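3.2 Fruit on the table between meals

A good deal of what people told us about their dining tables had nothing to do with dinner. We had gone into the Vodura households in September expecting to talk about mealtimes, and again and again the conversation drifted to the hours in between, when the table is dressed but no one is sitting at it. Of the 639 diary entries we collected, a surprising number mention fruit, and very often it is small fruit, the sort you can pick up in passing — a mandarin, a plum, a few grapes — and eat on the way to somewhere else.

The plate or bowl that holds it tends to stay put for weeks at a time, and so does whatever cloth lies underneath. Several participants spoke of the runner and the plate almost as a pair, chosen for their colours and brought out together, and they were rather fond of telling us where each had come from.

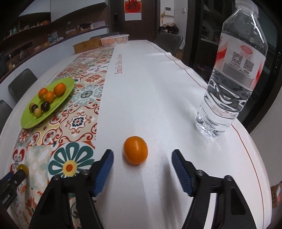
Figure 2. Small orange fruit on a white tablecloth, beside a patterned runner and a lime-green oval plate of fruit.

Cloths, we found, were the most talked about and the least planned. One household in Bimness kept a drawer of 20 runners and used two of them, turn and turn about, for most of the year. The others were saved for visitors, or were simply too dear to the owner to risk near anything with juice in it. Bright prints were favoured for everyday use, partly for cheerfulness and partly (as one grandmother admitted with a laugh) for the way they hide a stain until wash day.

Fruit also wanders. Our diarists wrote of finding a mandarin by the telephone, or beside the good candlesticks, and of putting it back on its plate without much thought. We came to treat this small act of putting back as tidying in its own right, although few participants would have called it that, and we return to it in section 4 when we look at how the Bortolotti Street families share out the clearing of the table.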